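Moving wooden tables with castor feet in a shared games room

Posted by Luminița Enache in Rooms and Furniture

I should be grateful for guidance on the arrangement of our games room at Druklow. The rectangular tables have wooden tops and thin metal legs with small castor feet, and the floor is wood laminate. A white table with yellow edging is also in use for board games. 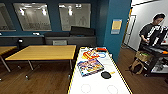
The room must be rearranged by 6 each evening in May. May the tables be rolled, or should they be lifted?

Gordon Chan

Lifting by two persons is recommended. Sweep the floor first, as grit under a castor will mark laminate. Please also ensure that cables are secured before any furniture is moved.

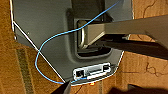

How much space should be left between two tables?

Allow 30 inches where chairs are placed on one side only, and more where they stand back to back.

Tremblay

We roll ours. No marks so far.

Hutimow Residents' Office

Board games should be boxed and put away beforehand. Felt pads are not suitable for castor feet.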